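Workshop robot project promises a working arm by February

January 7, 2026

A shared workshop called Skevo says one of its members will have a robot arm joining parts on a real bench by February. So far the work exists on a computer, and there are reasons to wonder about the date.

The builder is Chidubem Amadi, who has been a member for three years and has put $564 of his own money into the project. He calls it Mikex. The plan is for an arm with a two-finger gripper to bring together two rods held in upright blocks, a job that most people at the workshop could do by hand while talking about something else.

Amadi doesn't dispute that. "It's a dumb job, and I picked it because it's a dumb job," he said. "If the arm can't do this one, I don't need to find out about the hard ones."

He has been working in simulation first, on a desktop computer in the corner of the electronics room. The virtual table, the blocks and the rods are all his own models, and he changes them most evenings. The version he was running this week had a black arm over a marble-look table, with the two rods set in gray blocks and a gap left between their ends.
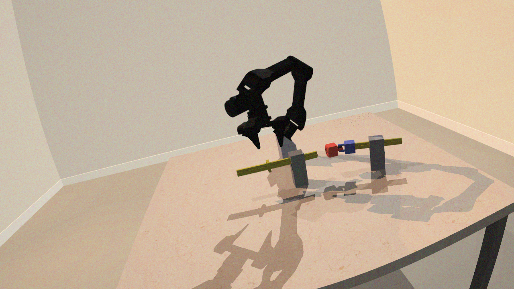 The number getting passed around the workshop is 86 percent. That is the share of simulated attempts Amadi counts as successful in his latest batch, and it went out in the members' newsletter with an exclamation point after it. The newsletter didn't say what counts as a success. Asked, Amadi said an attempt passes if the rods finish within 5 millimeters of where they are supposed to be. For a demonstration that may be fine. For parts that have to fit together, 5 millimeters is a miss.

He also agreed that the simulated blocks always start close to the same place. He plans to move them around more once the basic motion is reliable, and said the figure will "probably drop a lot" when he does.

Then there is the matter of the hardware. The physical arm is a secondhand unit that Amadi bought in pieces, and at last report two of its joints were still on the shelf waiting for bearings. The gripper fingers have been printed and printed again. A control board ordered from Mimen, a small parts seller, arrived with the wrong connectors, and the replacement has not shipped. None of that shows up in a simulation, where every motor works and the table never gets bumped by somebody carrying plywood to the saw.

Friction is the other thing. Simulated fingers hold whatever the settings tell them to hold. Amadi said he picked his friction values "by feel" and expects to tune them after the first real tests. How long that takes is anyone's guess, and his schedule leaves a week for it.

Some members are behind the project anyway. The workshop has given Amadi a bench by the back wall, rent free, and an outlet that doesn't share a breaker with the laser cutter. Others have asked why a bench is being held for a machine that isn't there yet, when there is a waiting list for storage and the drill press needs a new belt. The question came up at the last open meeting and was put off to the next one.

Mikex isn't the workshop's first try at this. A project named Babalola, meant to sort screws by length, was announced with a date as well. It ran for one evening and has been under a sheet in the loft ever since. Amadi helped build it, and he says what went wrong there is why he is starting with software now.

It's a fair point, and he has been more open about his numbers than the newsletter was. He let a visitor watch a string of runs without picking out the good ones, and he keeps a log of the failures that any member can read – most of them, he said, come down to a rod tilting in the last moments before contact.

The first test on the real arm is planned for February at Skevo and will be open to members. Amadi said he will run it with the bench as it is and post the results either way. The bearings are on back order.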